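From the spare-room end of things

I've been threatening to sort out the hair bits since June, and on Saturday I finally did. If you've been reading this newsletter for a while you'll know about the Drawer. It sticks, it rattles, and every time I wanted a plain black scrunchie I had to pull out a fistful of beads first (with one earring attached, usually, and never the one I was looking for).

My first thought was to buy something. I got as far as putting the Morsy stacking trays in my basket, the clear ones with the little dividers, and then I looked at the postage to Nundale and took them straight out again. So it was going to be whatever we had in the house, which as regular readers know is how most of my projects end up.
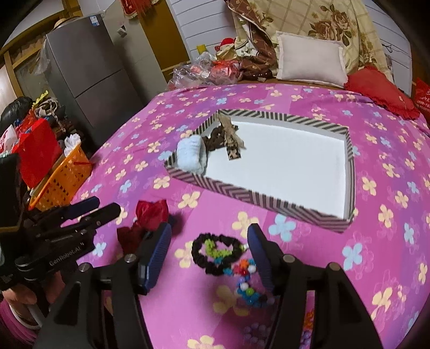

Beads are the real trouble in any hair collection, I think. They roll, they tangle, and they hook themselves on to anything knitted. I wanted them laid out flat where I could see them, so everything came through to the bed and I spread it out on the pink and purple flowery bedspread, which is cheerful but quite hard work when you're hunting for something small! The loop of little black, green, white, orange, red and blue beads very nearly disappears among the petals. That's why the box lid is such a help. It's shallow and white inside, with a black and white zigzag rim, and whatever you put in it shows up at once. I would never have paid money for it, and now I wouldn't part with it.

My rules, such as they are. Scrunchies at one end, bracelets on the flat where they won't get squashed, claw clips at the back -- they're the bulkiest and they bully everything else. Bows wherever they'll go without creasing. Anything that has lost its stretch goes, and I mean goes, not into a bag under the stairs for another 2 years. I have written before about the bag under the stairs.
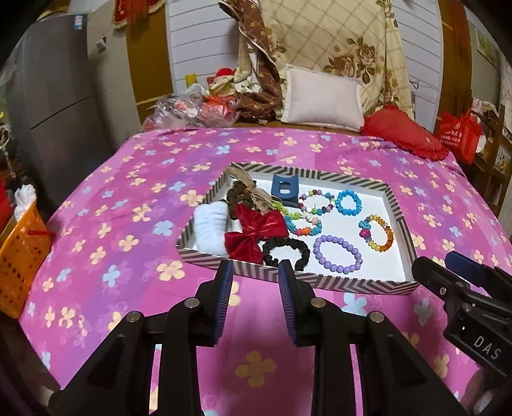
Bracelets, scrunchies and the shiny red bow, all in the one lid.

I'm ever so pleased with it. The fluffy white scrunchie is a favourite of mine, though it's hopeless in the rain, and the sky-blue beads go with absolutely everything in summer. I had a stall at the Taltow craft fair once and I swear there were over 1,000 beads on the floor by the time we packed up, so a few bracelets staying put in a lid feels like luxury.

A couple of you asked after the last issue what I use for restringing. It's the Jastley stretchy cord, the thin one, and I go through the beads twice and put 2 knots in before I trim it. A dab of clear nail varnish on the knot does no harm either. The thicker cord is stronger but it won't go through the tiny beads, so check before you buy a big reel like I did.

Next month, the sewing tin. Wish me luck, and do send in your own box lids -- cake boxes count.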